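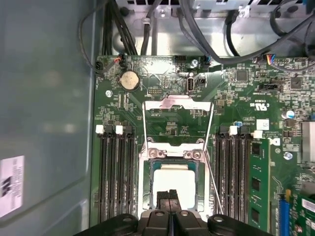
My second month with Uvden

In December I bought a game called Uvden, and I want to write something about it now, when I have finished the main story and most of the side work. I am not a fast player. My save file shows 98 hours, and a large part of them I spent walking in the wrong direction.

You play as Lalla, a ferry pilot who loses her licence and goes home to the island of Harnance. The island has one harbour, a closed salt factory and a great number of people who remember her as a child. There are no guns. You carry goods, repair boats, listen to gossip and decide who should hear it.
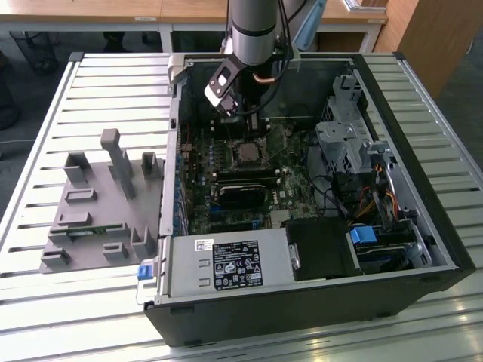 Reading time: 3 minutes

The beginning is slow, I must admit. For the first evening I only delivered fish and learned how to tie the boat. If you tie it badly, it drifts away in the night and you must pay a fine of 288 coins, a terrible sum at this point. I paid it two times. After that I checked every knot like my life depended on it, and I still do it now when I am rich.

What made me stay was the weather. The wind changes the sound of the harbour, and after a while I could hear from inside the house if it was a good morning for the north channel. I have not met this in another game. The map gives no help with it, so I kept a small paper notebook beside the keyboard with my own marks for the currents.

The trading is less good. Prices go up and down, but I found already in the first week that you can buy salt from the old factory and sell it at the market on the other side for double. The boat holds 200 sacks after the second upgrade, so money stops being interesting very quickly. I would like it if the merchants noticed what I was doing.
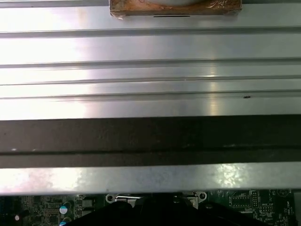 The merchants also repeat themselves. The woman who sells rope told me the same story about her cousin each time I came, even after the cousin had moved into the house next to mine. It is a small thing, but in a game that lives from conversation, it disturbs.

Then there is Amini, the lighthouse keeper. I will not tell what happens with him. I only say that you should visit him before chapter 7, and that you should bring the lamp oil even if he says he does not need any. I did not bring it the first time, and I went back to an older save because I felt so bad. 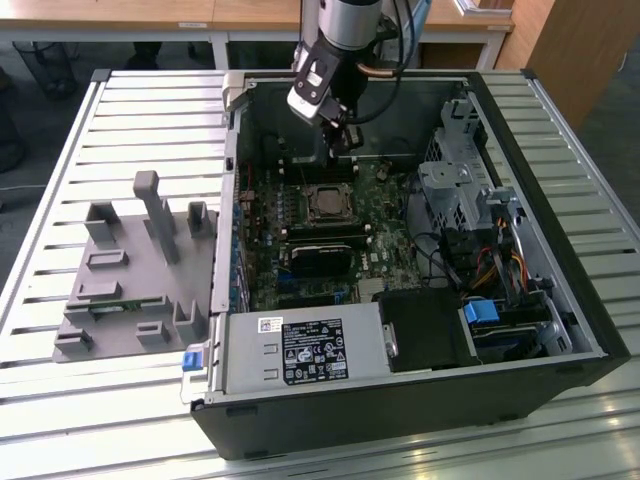

Some advice if you start now

Turn off the quest arrows in the menu. The people explain the way quite well, and you will learn the streets.

Do not sell the blue coat.

Save by hand before each storm. The automatic save comes only when you sleep, and I lost a whole evening in this way.

The subtitles are very small in the normal setting. I use the second largest size, and the text still fits in the box.

I am now playing a second time and giving all the wrong people the gossip. The baker does not speak to me any more.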